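Folding chair and banquet table check, Galham event hall, 10/22/21
Filled in by Vilja Lahtinen, comments as I went along

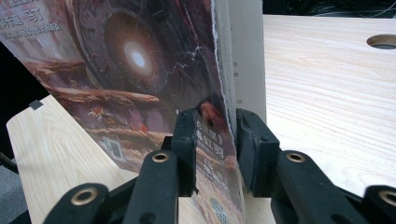
1. Chair legs and cross bars
OK, mostly. We have 200 of the white folding chairs and I sat on every single one (my knees know it!). Two had a bent cross bar and both are in the back hall with red tape on them. Please don't borrow them for "just one evening."

2. Hinges and locks
Needs work. Four chairs fold a bit too easily when you lean forward. Joonas has the right screws in his van and promised to bring them over. Until then keep them out of the dining rows.

3. Rubber feet
Missing on nine chairs. They scratch the floor and they slide, so I'd rather buy a bag of 50 and be done with it. The ones we got from Kallio last time fit well, the cheaper ones fell off in a week.

4. Seat pads and ties
OK. A few loose threads, which I snipped. Anneli wants the gray pads washed before the wedding and I agree, they smell like soup.

5. Round tables
OK, except table 6. It wobbles no matter which way you turn it, and the locking ring on one leg is cracked. Not to be used! İlker says the ring can be ordered alone, so let's try that before we pay for a whole new table.

6. Stacking and carts
Not OK. Chairs were piled higher than the line on the wall again, and one cart has a wheel that sticks. I took the top rows down myself. Ten to a stack, please, and strap them before you roll.

7. Aisles and exits
OK after moving. The spare chairs stood right in front of the side door (grr). They live by the coat racks now.

8. Labels
Half done. The new stickers peel off the plastic backs but hold fine under the seat, so that's where I'm putting the rest.

Next full check in February. Tyyne has the key to the back hall if you need the taped chairs for parts.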